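Frequently Asked Questions — Fesilville Seed Library

How does the seed library work?
You pick out seeds in winter or spring, grow them at home, and bring back some of what you save in the fall. There is no fee. You need a Fesilville library card, and one card covers a household.

How many packets can I take?
Five per visit, and no more than one of any single variety. We have 1,279 packets on the shelf for the coming season. Popular tomatoes and the purple pole beans usually run out first.

Do I have to return seeds?
No. We would like you to, but a crop can fail for plenty of reasons and we don't keep a list of who owes what. If you want to give something back and your plants didn't make it, we also accept sealed store packets from the current year.

Which seeds are easiest to save?
Beans, peas and lettuce. They mostly pollinate themselves, so the seed grows into the same plant you started with. Tomatoes are nearly as easy but need a few days of soaking to get the gel off.

Why won't you take my squash seeds?
Squash crosses very readily with other squash nearby. Unless you hand-pollinated and taped the flowers shut, we can't say what the next person will get. The same goes for pumpkins and most gourds. Cucumbers we look at case by case — ask Huw Howells at the front desk.

How dry do the seeds need to be?
A bean should crack when you hit it with a hammer. If it squashes or dents, leave it on a screen for another week. Small seeds should feel hard and should not stick to each other. Don't use the oven.

What should I write on the envelope?
Plant, variety if you know it, the year you harvested, and your neighborhood. "Pole bean, no name, from my aunt on the east side" is fine.

How should I store seeds at home?
Somewhere cool, dark and dry, in something with a lid. A closet on an inside wall is better than a garage. If you use the refrigerator, let the container come to room temperature before you open it.
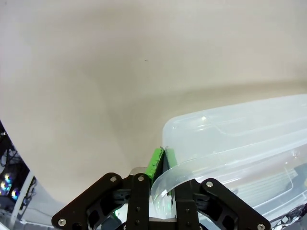
A clear plastic container.

How long will they keep?
Onion and parsnip are best used the next year. Beans, peas and peppers are usually good for 3 years, tomatoes and lettuce for 5 if they stay dry. To test an old packet, roll ten seeds in a damp paper towel, put it in a bag and check after a week.

Can I pick up seeds without coming inside?
Yes. Call ahead with your list and we will leave a bag on the cart by the side door. Please give us one working day.

Do you give growing advice?
A little. There is a folder of planting dates for our area next to the shelf, and you may photocopy it.

Page last updated 6 December 2020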